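## 3.2 Setup and upkeep of the hand-held gripper

The gripper used in this study is carried by a person and not by an arm, but we treat it as a machine with its own maintenance plan. During the first weeks we did not have such a plan, and the grasp recordings from different days could not be compared well. This section describes how the tool is prepared before a session, how the finger pads are changed, and what we do when the fingers lose their alignment. In the project the tool has the name Clirnum.

The body of the tool is made of flat black plates which are held together by rivets. The two fingers move in parallel and meet at the middle line of the body. Each finger has a soft pad on the inner side. The pad is the part that wears first. Packets made of film leave a thin layer on it, and printed cardboard leaves dust. Both reduce the friction, and the operator then starts to squeeze harder without noticing it. In our data this looked at first like a change in the operator's habit.

**Pad replacement.** A pair of pads is used for 2,000 grasps and then both are changed, also when only one looks worn. In the first version of the procedure we changed single pads, and the new pad was a little thicker than the old one. The closing point moved away from the middle line and the object turned slightly when it was gripped. The old pad is pulled off from the tip toward the base. The remaining glue is removed with a plastic scraper, because a metal blade damaged one finger at the Trarden site. The new pad is pressed on by hand and left for 8 hours, normally overnight, before the tool is used again.

**Alignment.** After each pad change the fingers are closed on a flat steel gauge of 2 mm. If light is visible on one side of the gauge, the finger on that side is loosened at its base, pushed against the gauge and tightened again. The screws must be tightened in turns, a little on each one. When one screw is fully tightened before the others, the finger moves back to its wrong position. Vilja Valtonen found this error in the logs from Semple, where the alignment had to be repeated every Monday until the order of tightening was changed.

**Daily check.** At the start of a session the operator opens and closes the fingers eight times without an object and listens for a scratching sound. The pads are wiped with a cloth that is a little damp and left to dry in the air. Alcohol should be avoided, as it made the first type of pad hard. The operator then makes a test grasp with a light packet, holding it by its lower part so that it stands upright between the pads. If the packet slides down or turns, the session does not start and the alignment step is repeated. A grasp of this kind at a desk workplace is given in Figure 4, with boxes and packets of different sizes lying ready in a loose pile.

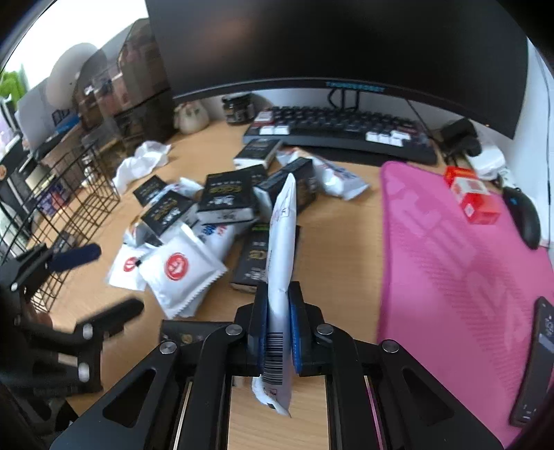

**Figure 4.** Upright grasp of a white snack packet between the two blue finger pads.

Why are both pads replaced at the same time? The thickness of the two pads must be equal, otherwise the fingers do not meet on the middle line and the position of the object in the recording is shifted to one side.

**Repairs.** Repairs other than pads and alignment were rare. In December one tool came back from the Gurno site with play in the linkage. The fingers could be moved sideways by hand even when they were closed. We drilled out the worn rivet and put in a new one of the same diameter. A screw with a locking nut was tried before this, but it became loose during use and the play returned. After the repair the tool was checked with the gauge and the opening width was calibrated again, as the old values are not valid when a joint has been changed.

All changes are written in a log that stays with the tool. An entry contains the grasp counter, the part that was changed and the name of the person. Recordings made between a failed check and the next entry in the log are excluded from the analysis in Section 4.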